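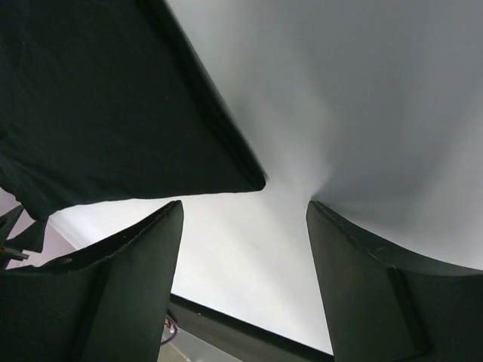 Brigitta Reisinger respondeu que vinagre não fixa tinta nenhuma em algodão e que era melhor deixar isso dito logo no começo, antes que mais alguém estragasse uma máquina cheia de roupa.

Re: Roupa escura a desbotar — o que fazem?

mcouto_18
Pronto, então retiro o vinagre da pergunta inicial. A dúvida mantém-se. Tenho roupa de trabalho verde-escura e preta, quase tudo algodão, e ao fim de uns meses as dobras ficam mais claras do que o resto. Lavo a 40, detergente normal em pó, 1200 rotações. Seco no estendal da varanda, virada a sul.

lavadeira_norte
O problema está no fim da tua mensagem. Varanda a sul, em pleno verão, come qualquer preto. Estende do avesso e à sombra. Eu tenho umas calças pretas com sete anos que só agora começam a ficar cinzentas nos joelhos.

Tó Zé Almada
Discordo em parte. O sol conta, mas o detergente em pó conta mais. A maioria dos pós para roupa branca traz branqueador à base de oxigénio e em roupa escura isso vai tirando cor a cada lavagem. Muda para líquido de cores e baixa para 30. Na lavandaria onde trabalhei, a Baumgartner, a roupa escura nunca via pó.

mcouto_18
O líquido não deixa cheiro? Experimentei o Skilis no ano passado e as camisolas saíam com cheiro a mofo.

Tó Zé Almada
Isso é dose a mais ou borracha da porta suja. Faz um ciclo vazio a 90 uma vez por mês e usa metade da tampa.

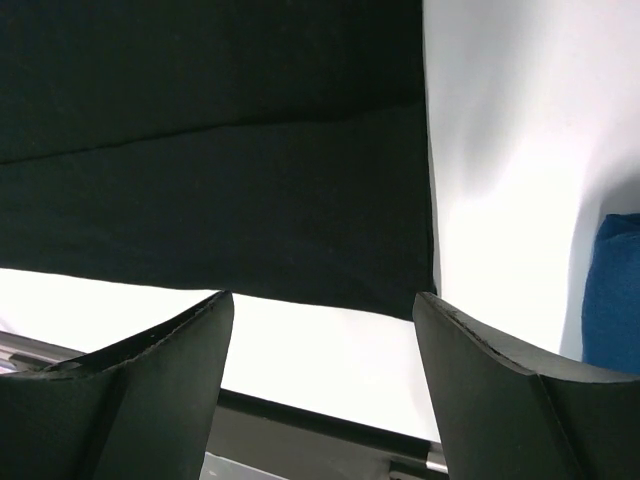
Tecido verde muito escuro, com um vinco na diagonal.

lavadeira_norte
Já que falaram de vincos: quem passa a ferro roupa escura pelo lado direito arranja brilho, e depois pensa que é desbotado. São coisas diferentes. O brilho vem da fibra esmagada pelo calor. Passem do avesso ou com um pano de algodão por cima, ferro médio.

Brigitta Reisinger
Concordo com o ferro. Quanto às dobras mais claras, costuma ser fricção dentro do tambor. Máquina demasiado cheia e centrifugação alta fazem isso, com qualquer detergente. Eu uso 800 rotações para os escuros e encho o tambor até pouco mais de metade. Demora mais a secar, paciência.

rui.pestana
800 rotações em outubro, num apartamento sem secador? A roupa fica dois dias pendurada na sala e aí é que apanha o cheiro a mofo. Prefiro 1000 e virar tudo do avesso. Nunca notei diferença na cor.

Brigitta Reisinger
Cada um sabe da sua casa. Aqui seca numa noite, tenho a caldeira ao lado.

mcouto_18
E aqueles tingimentos em casa? Vi o Droment no supermercado, numa caixa que diz dar para 200 gramas de tecido seco. Alguém usou?

Tó Zé Almada
Usei duas vezes. Em algodão puro pega bem. As costuras são quase sempre de poliéster e ficam na cor antiga, por isso convém saber ao que se vai. Depois lava a peça sozinha umas três vezes.
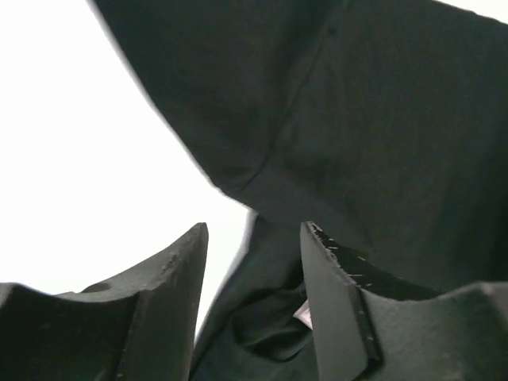
Outra coisa que me esqueci de dizer: separa por peso, além de separar por cor. Calças de ganga com fechos metálicos no mesmo tambor que camisolas finas é meio caminho para marcas. E fecha os fechos antes.

rui.pestana
As toalhitas que apanham a cor servem para alguma coisa? A minha sogra jura por elas.

lavadeira_norte
Servem para a tinta que já saiu não passar para outra peça. A tinta que saiu não volta.

mcouto_18
Obrigado a todos. Vou começar por líquido, 30 graus, 1000 rotações e avesso. A varanda fica como está porque não tenho outra, mas posso pôr os escuros do lado da parede. O Droment fica para as calças mais velhas.

Brigitta Reisinger
Experimenta primeiro numa peça que não te faça falta.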